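Boards > Timber and Finishing > Worktops and Panels

We use cookies to keep you signed in and to count visits. By carrying on you accept this. Manage settings

Maple play board: visible seam, refill or leave?

kurbel_85
I have a maple board in use as a surface for children's shape blocks. It is glued up from planks with the grain running lengthways. One of the joints has started to show as a faint line. I can feel it with a fingernail but not with the flat of the hand. The finish is two coats of hardwax oil from Rüegg, put on last July. Is there any point in filling the line, or do I scrape it back and oil again?

planklord
Was it glued up in summer? Maple moves a fair amount across the grain. A joint that was flush in July can stand proud by February once the heating has been on. I would not fill it. Filler in a moving joint cracks and then you have a dirty line in place of a faint one.

tannery_row
Disagree in part. If you can feel it with a nail, crumbs and polish will get into it. A thin wipe of oil mixed with fine sanding dust, rubbed in along the joint and scraped off flush, has held on my kitchen worktop for 8 years.

planklord
A worktop is screwed down and much thicker. Not the same case.

kurbel_85
The board is 20 mm thick and sits loose on its base. Mine looks much like the one below, which has the same sort of line towards the back. 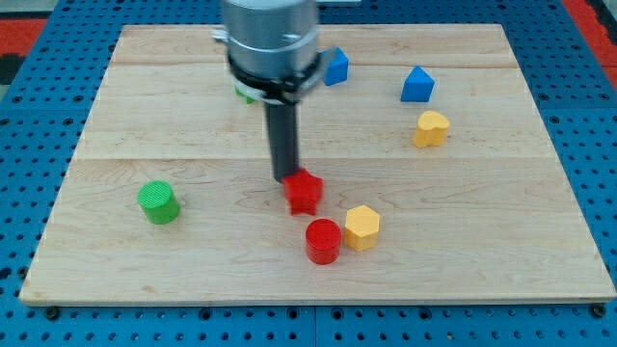 Pale maple finish, faint seam towards the back edge, blocks on top.

planklord
The joint in that one looks fine to me. A seam that faint is just two planks meeting, and nothing more than that. If yours is no worse, leave it alone.

dovetail_nr2
Agree with leaving it. I would look harder at the blocks. Red paint on a pale board is the usual trouble. The star is the worst shape for it, as all the weight goes on the points if it is stood on edge. Triangles on their flat side do no harm. Are yours lacquered or stained?

kurbel_85
Stained, I think. They came as a mixed bag from a shop in Zulville with no label. The red ones leave a mark if the board has been wiped and not dried.

dovetail_nr2
Then that is your fault to fix, before the seam. Rub a damp white cloth on the underside of a red one. If it comes away pink, seal the lot with clear water-based varnish and leave them for a week.

tannery_row
Check the varnish tin for the toy safety standard. Not all of them carry it. The Kurneck clear matt I bought did, but read your own tin.

kurbel_85
Cloth test done. Red comes away pink, yellow very slightly, blue and green nothing. I will seal the red and yellow.

planklord
Do the blue and green as well or they will look dull next to the others.

tannery_row
With matt varnish they will all look dull. I would leave the blue and green bare.

kurbel_85
Back to the board. If I leave the seam, is one more coat of oil worth it? There is roughly a third of the tin left.

planklord
One thin coat, wiped off after ten minutes. Do the underside too. If only the top is sealed, the board takes up damp from below and cups, and that will open the joint sooner than anything a child does to it.

kurbel_85
The underside has never been oiled.

planklord
There is your answer on the seam, then. Lay a straight edge across the grain and look for light under it.

kurbel_85
Just under 1 mm of gap in the middle. Oiling the underside tonight and will stand it on battens to dry.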